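# Nandwood medal mounting kit, after a year of use

I bought the Nandwood court mounting kit to deal with my grandfather's medals, which had lived in a tobacco tin since before I was born. There are five of them, all campaign and long service, with ribbons so limp and brown that you could hardly tell one from another. I'd had a quote from a shop in Nollmont and it was fair enough, but I wanted to do the job myself, and I'm so glad I did!

The kit gives you a stiffened backing board, a brooch bar with a good strong pin, a reel of waxed thread, two curved needles and a little brass gauge for setting the ribbon drop. The gauge is the clever bit. You slide it along the board and every medal ends up hanging at the same height, even when the suspenders are different shapes (mine were, and the one with the swivel had me worried). You supply your own ribbon. I got mine from Abbasi, who cut it to length and sent a spare few inches of each without being asked.

The booklet is by Roya Taheri and it's lovely. She explains the order of wear in plain words, tells you when medals should overlap and which one goes on top, and has a whole page on why you shouldn't polish anything. I had the Brasso out, so that page saved me from myself. Her drawings of the stitching are large and clear, and I followed them at the kitchen table over two evenings, with a lot of unpicking on the first.

A few grumbles. The board only comes in one width, so anyone with more than six medals will need to join a pair of them, and the join is fiddly. The thread is black, fine behind a dark ribbon but it shows on a white edge. I swapped to cream for the last two. And the box is rubbish, all thin card. I keep the finished group in a Plukura case with a felt lining, bought separately.

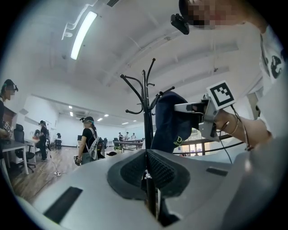 The weight surprised me, too. Five full-size medals on a bar will drag a light blazer right out of shape, and the kit comes with a square of stiff canvas to tack inside, behind the breast pocket. Do use it. I wore the group on the right side, as family do, for a parade in June and the whole lot stayed flat and level through a very windy hour. Amirhossein Shokri, who marches with our branch and has been mounting medals for far longer than I have, turned the bar over to look at the back and said he'd have been happy to put his name to it. I was chuffed to bits.

I've now ordered a second kit for my great-aunt's pair, and I'm going to try swing mounting this time. The same gauge works for both.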